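I was flat on my belly in cold mud, helmet jammed sideways, when Karthik Debnath yelled back that the passage "opens up a bit." It did not open up a bit! I'd signed up for my first real caving trip back in November and somehow kept forgetting to be scared until that squeeze. 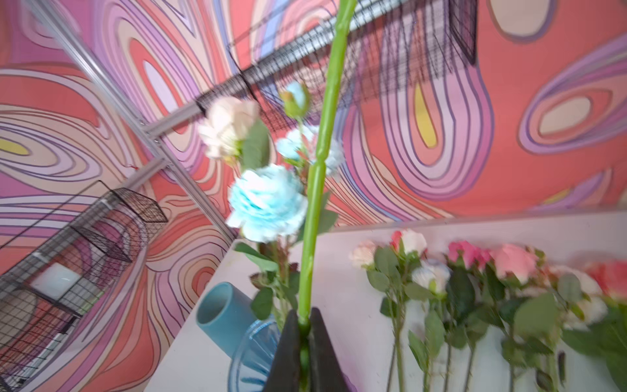
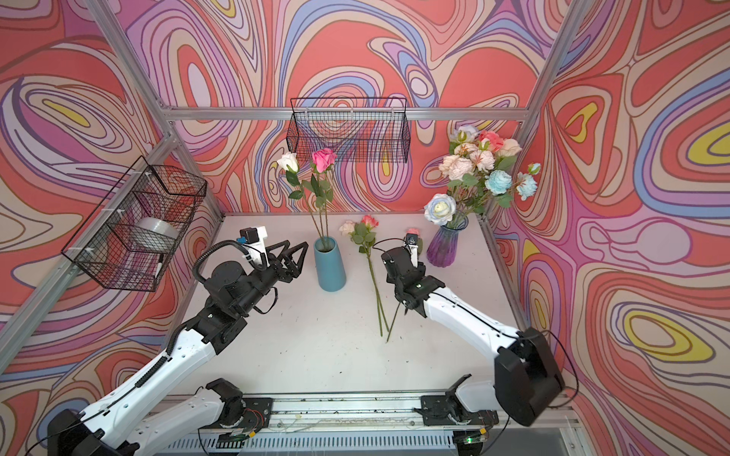
Anyway, we were going in by the Sovthorpe entrance, three of us plus Ah-rin Son, who has been down there 24 times and hums the whole way. Past the squeeze you get a short ladder (wobbly, hold the left side) and then the streamway, and oh, the streamway. Knee-deep, loud, white flowstone all down one wall. I just stood there grinning with a boot full of water. We were under for over 3 hours and my elbows were purple for a week. Karthik wants to try the lower series next, and I've already bought better kneepads.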